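Household-repair list
Subject: Re: Folding stand, leg slips down and the joint makes a clicking noise
Date: Jun 30, 2023

Hello to all,

I am sorry that my answer is long and that it comes after so many days. I wanted first to look properly at my own stand before I write something wrong. I leave the question from the list below, so that everyone who was not reading at that time can follow.

> I have a white folding stand, Stitero 1566, which I bought second-hand.
> It was good for some months. Now one of the upright poles slides down
> slowly when I hang anything heavier on it, and in the middle there is a
> click when I open it. I have no manual. I tried to turn the black part
> on the pole but I am not sure if it is meant to turn or if I am
> destroying it. Also I do not know if the black piece in the centre can
> be opened. Does somebody have the same one? Is it worth to repair, or
> do I take it to the recycling yard? I paid very little for it, but it
> is exactly the right size for my room.
>
> A second question: where do you keep yours when it is not used? Mine
> falls over behind the door every second day.

I have a stand of this kind too, but I cannot promise that it is the same model. The label on mine came off long ago. The shop where I got it, Carner, was selling several that looked the same to me, under different names, and the woman at the counter told me that the parts often fit from one to another. So please compare with your own before you buy anything.

First about the slipping. The tubes are white and the parts that hold them are black. On the upright pole of mine there is a black sleeve made of several pieces, one above the other, and the lowest piece is a collar which is wider than the others. I believed for two years that this was only a cover to make it look nice. In my case the collar does turn, a little, and when you turn it the sleeve grips the tube or lets it go. If yours turns only with force, please stop and do not use pliers. I used pliers once, on an older stand, and the collar got a crack along its whole length.
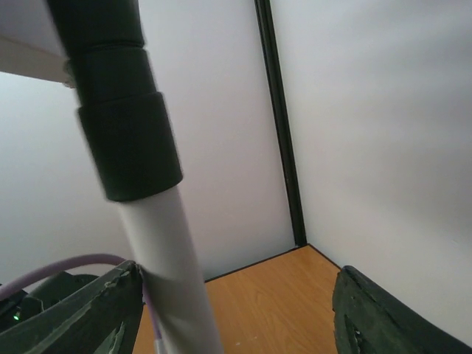 What helped me was only cleaning. I took the weight off, loosened the collar by hand and let the pole slide fully down. Inside the sleeve there was grey dust, fluff and something a bit greasy, probably from the time when I had sprayed oil there against the squeaking. Please never spray oil into this part! It must hold by friction, and I had worked against myself for a whole winter without understanding it.

I wiped the tube with a cloth and warm water with a few drops of washing-up liquid, then again with clear water, and left everything open until the next morning. For the inside of the sleeve I wrapped a thin cloth around the handle of a wooden spoon. It is not an elegant tool but it goes in. A bottle brush was too thick.

After this I put it together and made a small test. I filled a 500 ml bottle with water and hung it on the pole with a string, then two of them, then a wet towel also. It did not move during the night. Before the cleaning it was coming down with one single bottle. I do not say it will be the same for you, because if the plastic inside is worn smooth then cleaning will not bring it back. One member here wrote in September that he put a strip of thin rubber from an old bicycle tube inside, and that it held well. I have not tried it. If he is still reading, maybe he can tell us if it is still holding after all this time.

You can find out if the tube is the problem or the sleeve. Mark the tube with a pencil just under the collar, put the weight on and look after one hour. If the mark moved down evenly, the grip is weak. If the pole is leaning to one side and the mark is almost in the same place, then your trouble is lower or in the centre, and you can leave the sleeve in peace.

The outside diameter of my tube is 18 mm, measured with a paper strip around it, so please take it with some caution. This matters if you want to order rubber feet or end caps. I ordered the wrong ones from Swanson the first time. They were polite about the return but I had to pay the postage, and it was more than the caps.

Now the click. Here I have to be more careful, for I am not a mechanic and I only know my own stand. When I open it, the click comes from the centre and it is harmless. It is heard when the poles reach their final position. The noise which is not harmless is a different one, more like a dry crack, and it comes in the middle of the movement. If you hear the second kind, do not force it. Put the stand on its side on the floor, with enough place around it, and open it very slowly with your ear near. It looks silly but you will find the place in one minute.

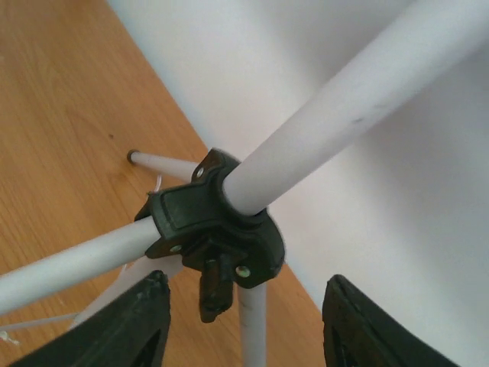 The centre is held with metal rivets and not with screws. For this reason my answer to your question is no, it is not made to be opened. One can drill rivets out, I know, and put small bolts with locking nuts in their place. A neighbour of mine did this on a camping chair and it is still in use. But in a plastic part you have only one chance, and if the drill walks to the side you have a bigger hole and no stand. I would do it only if a rivet is already loose and you would otherwise throw the whole thing away.

What you can do without drilling:

- Clean around every rivet with an old toothbrush, dry. Mine had a lot of dust there, and a hair was wound around one of the poles where it goes in.
- Hold each pole near the centre and move it gently from side to side. All of them should have a similar play. If one is moving much more than the others, you have found the bad one.
- Look at the black plastic with a torch from the side. A fine crack is easy to see like this, and with the light from above it is nearly invisible.
- If there is a crack, please do not glue it with instant glue. It becomes hard and breaks at the next opening. I would ask for a new centre part.

For the part itself I can give you two addresses, or better to say two names. Carner had spare centres in a box behind the counter when I was last there, but they do not send by post and they do not answer e-mails. Grorkumach sends by post. They asked me for a photograph of the piece with a ruler next to it, and I found this sensible. I did not order in the end, as the cleaning was enough for me. If you order, please write to the list how it fitted, I am sure others will be glad.

Is it worth to repair? I think yes, if it is only dirt. It cost me one evening and no money. If the centre is cracked and you paid very little, then it depends how much you like it. You write that it has exactly the right size for your room, and this is for me a strong argument. I was looking for a smaller one for a long time and they are either too low or so light that they fall when somebody walks by. Mine has also some scuffs on the tubes and I do not mind them at all.

To your second question, where to keep it. I had the same problem with falling, and I tried these places before I was content:

Behind the door: no. Every time the door opens it gets a push.

Under the bed: possible, but I never took it out again, and then everything was hanging over the chairs.

In a corner, with a strap: this is what I do now. The corner must be a real one, where the stand can lean on two sides. I put one broad strap with hook-and-loop around the folded poles, not too high. Without the strap the poles open by themselves a little each day and in the end the whole thing slides away. On a smooth floor you also want something under the feet. I use a piece of the anti-slip mat which is sold for drawers, cut with normal scissors. If you have a wooden or wood-look floor, sweep the place before, as the grains of sand under the feet make scratches and afterwards you see them for ever.

Someone proposed a hook on the wall. This is surely the best for people who are allowed to drill. I am renting and my walls are thin, so I cannot say anything useful about it. Please consider the weight of the stand and not only the size of it.

One more remark about loading, and then I finish. Most of us hang the heavy things all on one side, because it is the side where we are standing. I do it also. My stand became much calmer when I started to put the first piece left, the next one right, and so on. For small things I weighed a few on the kitchen scale out of curiosity: a wet kitchen towel was 300 g, and I would never have guessed so much. Four of these on the outer end of one pole and you have a long lever pulling on the middle. It is possible that your crack, if you have one, came from there.

I have one question to the list myself. The end cap of one thin rod has become loose, and it stays behind on the floor each time I carry the stand to the other room. I pushed a bit of paper in and it holds for a week. Is there something better than paper that can still be removed later? I thought about the white tape of the plumbers but I do not know if it works when there is no thread.

Please excuse my mistakes in English. If something is not clear, ask and I will try to write it in another way. And do tell us if the collar on yours turns by hand.

Many greetings from a small flat with two stands, of which one is good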